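Leena Lappalainen
Fio sobre caixas, tampas e uma mesa branca. Vou escrever devagar, o português é a minha terceira língua e peço paciência com os meus artigos e as minhas preposições.

1/
Em fevereiro decidi que todos os aparelhos pequenos cá de casa iam ter a sua caixa própria. Tenho muitos: relógios de cozinha, contadores, medidores, coisas com ecrã que comprei em feiras ou que me deram. Estavam todos numa gaveta, uns por cima dos outros, com os cabos em nó.

2/
A gaveta tem uma história triste. Quando mudei para Lindville, pus lá dentro tudo o que não sabia onde pôr. Passaram os anos e ela já não fechava bem. Para encontrar uma pilha eu tirava metade das coisas e depois voltava a metê-las com a mão, empurrando.

3/
Comecei por separar. Aparelhos com caixa original, aparelhos sem caixa, caixas sem aparelho. O terceiro monte foi o maior, e fiquei um pouco envergonhada. Guardei caixas de coisas que já dei a outras pessoas há muito tempo.

4/
Aos que me perguntaram por mensagem: sim, guardo as caixas que têm tampa separada. As de abas rasgam depressa no canto, e depois a caixa fica sempre meio aberta. Com a tampa solta abre-se sem força e fecha-se também sem força.

5/
O forro é a parte que mais me interessa. Uma caixa com forro claro mostra logo o pó e as migalhas. Com forro escuro uma pessoa acha que está limpo e não está. Passo um pincel seco nos cantos antes de guardar qualquer coisa lá dentro.

6/
Pergunta da Mavromatis (a loja onde compro as etiquetas, são muito simpáticos): «cola a etiqueta na tampa ou na base?» Na base, sempre. As tampas trocam-se umas com as outras. Já me aconteceu ter duas tampas iguais e passar uma tarde a abrir tudo outra vez.

7/
As etiquetas são do rolo de 132, o mais barato. Escrevo com lápis macio e só passo a caneta quando o aparelho já está há um mês no mesmo lugar. Parece exagero, eu sei, mas mudei de ideias muitas vezes na primeira semana.

8/
Sobre a mesa: escolhi trabalhar em cima de uma mesa branca e com pouca coisa em cima. Antes fazia isto na cama e perdi um parafuso na colcha. No branco as peças pretas veem-se logo, e quase todas as minhas são pretas.

9/
A ordem que uso agora é esta. Primeiro o aparelho sai e fica à esquerda. Depois a base da caixa vai para o meio, aberta. A tampa fica à direita, onde calhar. Assim olho para a mesa e sei em que ponto estou, mesmo se o telefone tocou e eu fui atender.

10/
Para os aparelhos com ecrã, vejo se o ecrã está aceso antes de fechar a caixa. Uma vez guardei um contador ligado e, quando o fui buscar, a pilha tinha deitado um líquido branco nos contactos. Limpei com vinagre e um cotonete, mas nunca mais ficou bom.

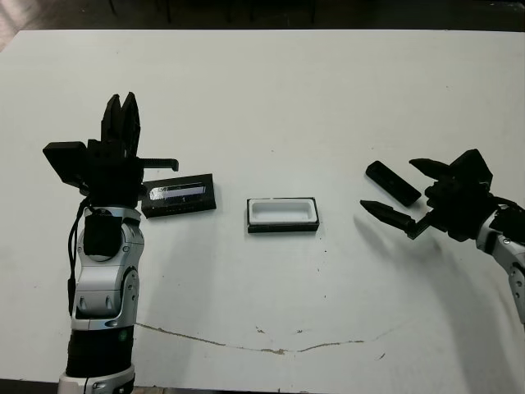

11/
O tamanho da cavidade também conta. Se o aparelho dança lá dentro, ponho uma tira de feltro num dos lados. Se entra muito justo, deixo uma fita por baixo para o puxar para fora. A fita da Stiria é boa para isto, é fina e não larga fios – a outra que eu tinha desfiava-se toda.

12/
Não ponho cabos na mesma caixa. Vão num saco de pano, enrolados largos, com a mesma palavra escrita na etiqueta. Um cabo apertado por baixo de uma tampa levanta a tampa, e a pilha de caixas cai para o lado.

13/
Muitos perguntaram também pelos riscos da mesa. Deixei de me preocupar com eles. Experimentei bicarbonato numa mancha e saiu um pouco, mas o que é risco é risco. Uma mesa de trabalho pode ter marcas.

14/
Até agora tenho 14 caixas fechadas, com etiqueta, na prateleira do corredor. Faltam sete. As que faltam são as difíceis: formas tortas, botões altos, um medidor com um pé que não dobra.

15/
Para o medidor do pé vi uma caixa no catálogo da Tikgate, a referência 944, mas tenho dúvidas com a altura. Se alguém aqui tem essa caixa em casa, pode medir por dentro, sem a tampa? Agradeço muito.

16/
E obrigada a quem me corrigiu ontem: diz-se «encaixar» e não «encaixotar» quando a peça entra no seu lugar. Já escrevi no caderno. Amanhã de manhã continuo com os sacos dos cabos e mostro como faço o nó.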